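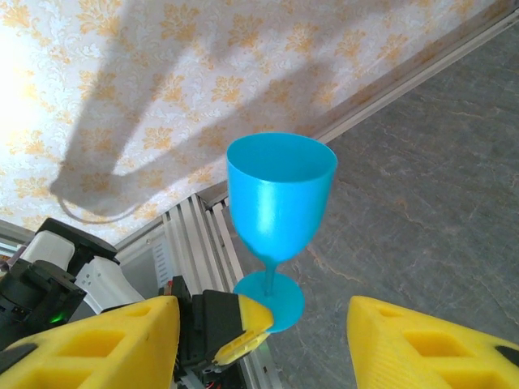
Plastic wine glasses slide off wire rack
Posted by Sabine Sauerland, 2020-06-06

I have matte plastic wine glasses in different colors and a gold wire rack that holds them on their sides. The stem lies in a bent rod. Mine tip bowl-down at a slight knock. The rack is a Stiltora, 38 cm tall. Is there a correct loading order?

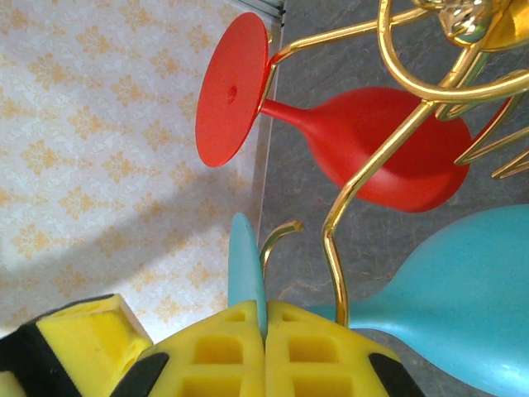 The feet are thin and the bowls are wide, so the weight sits well forward of the rod. I have tried felt on the rods – no change.

Dirk Brinkmann
Push each glass back until the bowl meets the rod. Load the lowest pair first, on opposite sides, then work upward. Plastic ones weigh little (some 38 g for mine), so a loaded rack is easy to knock. Two dots of museum putty under the base help. 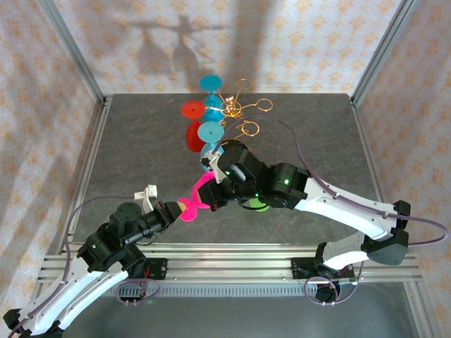

Ehlers
Same problem here. I went back to a shelf in August. Glasses upright, rims up.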